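The Rehearsal Tape

The station gave Illia Hutsuliak 3,000 dollars and an edit room with a bad chair, and told him the documentary had to run twenty-six minutes and forty seconds. It was a film about the making of a concert. The concert itself had already been shot by Biwott, a production company from the city with its own truck and its own caterer. They had sent six cameras to Jurnley Hall. Illia had been sent with one, and a badge that said GUEST.

He had followed the musicians for a week. He had them tuning up in the stairwell, eating, arguing over who would sit where. He had the piano coming in through the side door with its legs off. What he didn't have, he found out at the end of October, was the last song.

Biwott owned the last song. Their contract said the station could use two minutes of concert footage in the behind-the-scenes program, and Illia had already used it on the opening number, because the station manager liked the opening number. He called Biwott and asked for forty seconds more. A woman named Paula told him she would check. She called back and said it would be 200 dollars a second.

"A second," Illia said.

"It's the standard rate," Paula said. She sounded sorry enough.

He multiplied it on the back of a parking stub and put the stub in his pocket.

His boss, Denise, ran the production side and also did the weather when the weather man was out. She watched his cut standing up, with her coat on.

"It just stops," she said.

"I know."

"They rehearse and rehearse and then it's credits. Did the concert go badly?"

"No, it went fine. People cried."

"Well, I'd like to see that," Denise said. She buttoned the coat. "You've got until the tenth."

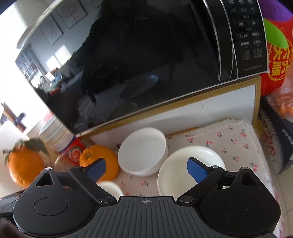

He went back through everything he had shot. He did it at home, at night, with headphones on, starting from the first card and writing down the time of anything that had music in it. Most of it was eight bars and a stop. The guitar player, Ray, had a habit of saying "sorry, me" every time anyone made a mistake, whoever had made it. By the third night Illia was saying it too, when he dropped a spoon or got a password wrong.

The last song was an old one from Dotivcombe, up past the reservoir, about a man waiting on a ferry. It had four verses. The singer was Mrs. Lucille Tanner, who was eighty-one and had learned it from an aunt. She had only agreed to do the show if she could sit down, and if the hall kept its seats at 100 and didn't bring in folding chairs. She said folding chairs made people leave early.

She had never once sung it through in rehearsal. Illia had that on tape too. The bandleader would count it in, she would do a verse, and then she would lift her hand and say, "That's plenty. You fellows have it." And they did have it. They went on to the next thing.

On the fourth night he reached a card he had marked B-ROLL LOBBY and nearly skipped it. It was the floor of the lobby, for eleven minutes. He had set the camera down on a bench to help somebody with a coat rack and had left it running. There was a strip of carpet and the bottom of a radiator. People's shoes went through.

At six minutes a pair of brown shoes came in and stopped. Someone sat down on the bench, because the picture tipped a little and stayed tipped. And then, close to the microphone and not very loud, Mrs. Tanner sang all four verses.

She sang it slower than she had on stage. Halfway into the second verse she lost a line, hummed where it should have been, and went on. A door opened and shut. In the third verse you could hear Ray a long way off, saying sorry, me. When she was done she coughed, and said to no one, "All right, then," and the shoes went out the way they had come in.

Illia took off the headphones. It was ten past two. He ate some crackers over the sink and then put the headphones on again and listened to it once more to be sure it was real.

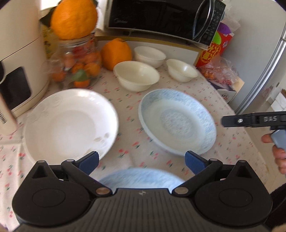 Plates and small bowls on a printed tablecloth.

He drove up to see her that weekend. He could have used it without asking. She had signed the same release as everyone else, and the release covered sound. But she had not known the camera was on, and he kept thinking about the humming.

She lived with her nephew in a house with a long gravel drive. The nephew was out. She had him sit at the kitchen table and she brought out an old Flilus cassette player, the kind with a handle, which she thought he would need. He said he had it on his laptop. She left the cassette player on the table anyway.

He played it for her. She listened with her head down. When it got to the place in the second verse she moved her lips, and he saw that she knew the line perfectly well now.

"I was nervous," she said, when it was over. "I wanted to see was it all still in there."

"It's the best one you did."

"It isn't. I did it right at the concert."

"I can't use the concert." He told her about the 200 dollars a second. She asked him to say it again. Then she laughed until she had to hold on to the edge of the table.

"My aunt got a ham," she said. "For singing it at a wedding. A whole ham, and she talked about it for years."

He waited. She turned the cassette player so the handle pointed away from her, and then turned it back.

"What would they be looking at?" she asked. "While I'm singing."

"The carpet."

"The carpet at Jurnley Hall."

"And some of the radiator. I could put pictures over it, if you want. The band, the seats filling up."

She thought it over. Out the window a dog was walking along the drive toward the road, not in any hurry, and she watched it until it turned around.

"No, leave the carpet," Mrs. Tanner said. "I paid for some of that carpet. They had a bake sale in 1974."

He cut it in that night. Two and a half minutes, which meant losing the piano and most of a good fight over chairs. Denise watched it standing up again, but she took her coat off partway through and held it.

"There's a hole in the second verse," she said.

"Yes."

"Does she know?"

"She knows."

Denise put the coat back on. She said the credits were too fast and that he had spelled the bass player's name wrong, with one t. He fixed the name. He slowed the credits down by four seconds and took the four seconds out of the station manager's opening number, and as far as he could tell the station manager never noticed.

It aired after the pledge break. Ray called him at home before the credits had finished.

"You can hear me in it," Ray said. "In the back. I'm talking right over her."

"I heard."

"Sorry," Ray said. "Me."

Illia said it was fine. He asked whether Ray was going to the thing in Dotivcombe, the supper, and Ray said he was if somebody would drive, and they talked for a while about who had a car big enough for the bass.

More stories
The Understudy's Coat
Pledge Week
Four Miles of Cable
What the Weather Man Said
A Piano for the Second Floor

Posted June 2021 | Contact the editor | All stories copyright their authors | Back to top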